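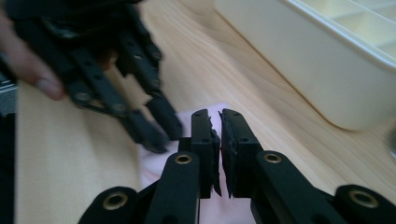

Handout 4: Time alignment and gripper width

Course: Robot Software in Practice. Notes by Muireann Phelan.

Last week we covered camera calibration. This week is about turning two hand-held grippers and three video streams into one recording that a policy can learn from.

1. Clocks

Each camera stamps its own images. Do not trust the stamps across devices. In the Cerndale recordings the left gripper lagged the head view by 18 ms, and a cloth task will show it: one hand closes before the other has arrived. Estimate the offset once per session and store it with the data.

2. Gripper width

Width is read from the wrist image. Find both fingertips, take the distance between them in pixels, and map it to millimetres with the table from Handout 3.
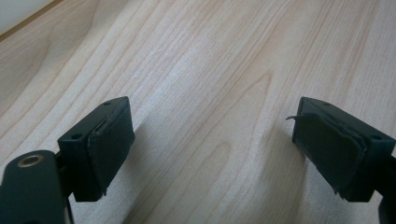

Store the open width at the start of every session as well, as the mapping drifts when pads wear. If a fingertip is lost for more than 17 images in a row, mark the stretch as bad and do not interpolate.

3. Two-handed actions

Express the right gripper's pose relative to the left as well as to the table. With soft objects the relative pose matters more, and a small error in it pulls the cloth out of one hand.

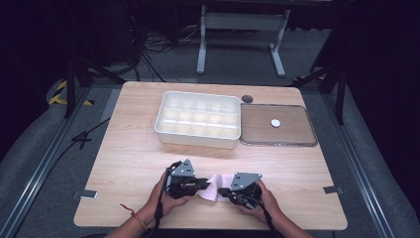
Aleksi Mustonen disagrees in part: he would drop the table pose altogether for folding, and says the Sastlow planner ran better without it. Try both and compare.

4. Exercise

Load episode 3061 in Ulanum. Plot both widths over the first 300 images, apply your offset, and plot them again. Hand in both plots by Sunday.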